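4. Adding a missing flight to your Otard account

If a flight you took with Bernen hasn't turned up in your Otard balance, please don't worry -- it can nearly always be put right, provided your boarding pass is to hand.

1. Sign in and open Activity, then choose Missing Miles.
2. Type in your ticket number exactly as printed, leaving out any spaces.
3. Pick the airline from the list and press Send claim.

Note: Do give the airline 8 days to report the flight before you claim, as anything sent sooner is simply turned away.
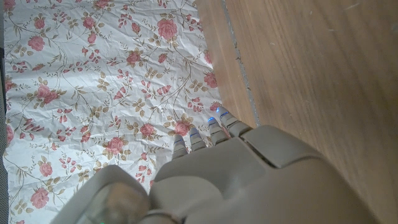
Four fingers, each with a blue light near the tip.

4. Keep the claim number somewhere safe, and have a look at your balance again after 20 days or so.

Caution: Claims can't be changed once sent, so it's well worth checking the name on the ticket first -- it must match the one on your account, middle names and all.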